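About Us

January 5, 2021
By the Toltside office

Toltside is a small language school. Evening classes mostly, a few mornings, one Saturday group that fills up before we get around to advertising it. We teach Vietnamese to adults. Have done since the July we got the keys to the first room, which had a sink in it and no heating.

Short version of how it started: a conversation table in the back of a bakery. Six chairs. People who had married into Vietnamese families and wanted to follow what was being said at dinner. Then their friends, then people who'd never met any of them and had just heard there was a table. The bakery needed the chairs back. So, a school.

What we teach. Speaking first, tones from the first night, reading as soon as you can stand it. The beginner course is called Từ, the Vietnamese word for "word", and that's how it works. You learn 300 words, properly, with the tones, in sentences, over two terms. No long lists to take home. You hear a word, say it, get corrected, say it again, use it on the person next to you. It's noisy. The dentist downstairs has been very nice about it.

Southern or northern? We get asked on the phone every week. Beginners get southern pronunciation, as that's what most of our students hear from their in-laws. From the middle level on you hear both, and you're welcome to keep whichever you came in with. Our teachers don't agree among themselves and you will hear them not agreeing.

Classes are small. Ten at most, usually eight. We've tried bigger and people in the back row stopped talking, so we stopped doing bigger. Last year 174 people took at least one course with us, most of them online after the spring, and a good number came back for the next level. Some didn't, which is fine, life is life. Your place on the level list doesn't expire. Come back in four years and we'll just do a quick chat to see where you are.
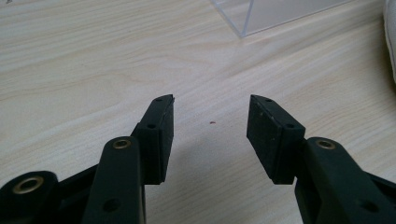
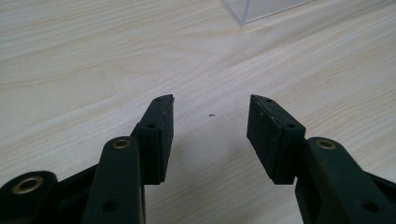
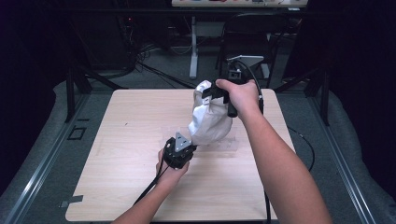
Can I join in the middle of a term?

It depends on the level. Beginners can't, after week two, there's too much tone work in the first classes and you'd be miserable. Middle and upper levels can join any week there's a free seat. Write to the office, tell us what you've studied and where, and we'll call you for ten minutes in Vietnamese. Don't prepare for it please.

Where we are now. Second floor, over the dentist, street door next to the shoe repair. The buzzer says Sident, that's the firm that had the place before us and the landlord hasn't changed the label. Press it anyway. There's an elevator but it's slow, and it stops for a think between floors. Stairs are quicker. Two classrooms, one office, a kitchen with a kettle that belongs to everybody. At the moment the classrooms aren't in use for teaching and everything runs online, same times, same groups. When we go back we'll email everyone enrolled, and put it on the door.

Online classes are the same length as the room ones, ninety minutes with a break. Cameras on if you can manage it. Seeing mouths helps more than we expected with the vowels — ư and ơ especially, which English speakers tend to mash together. If your connection is bad, turn the camera off and keep the sound, sound matters more.

Books. We write our own. The first one was photocopies and had a page 41 twice. The current one is called Fleso and is on its third printing, we did 200 copies this time and they are spiral bound so they lie flat. It comes with the course fee for beginners. Other levels pay for it seperately, or borrow one from the office shelf and bring it back without pencil in it. Please. Audio for every chapter is in the student folder. Chapter 9 audio is a bit quiet, we know, turn it up.

Teachers. Most of them grew up speaking Vietnamese, a couple learned it as adults and remember exactly where it hurts. All paid for prep time as well as class time, which took us a while to be able to afford and we're not going back on it. New teachers sit in on classes for a month before they take a group.

Fees. Per term, not per class. Posted on the courses page and updated there, so don't trust an old flyer. Pay in two halves if that's easier — just say so when you enroll, no form needed. There are a few reduced places every term for people who are out of work. Ask the office, it stays between you and the office.

Family course. Runs once a year for parents with kids seven and up, learning together. Kids generally overtake the parents by week five. Parents take it pretty well. Dates go up in spring, and it's the one course where we keep a waiting list.

We don't do translation of documents. We don't do visa paperwork or exam certificates either, and we don't know anybody at the consulate. We get teh phone calls anyway. What we can do is tell you if the tattoo you're about to get has the tones right. Send it before, not after.

Office hours are four to eight on class days, by phone or email for now. If we don't pick up we're teaching, leave a message and say your number slowly. Vietnamese or English, either's fine.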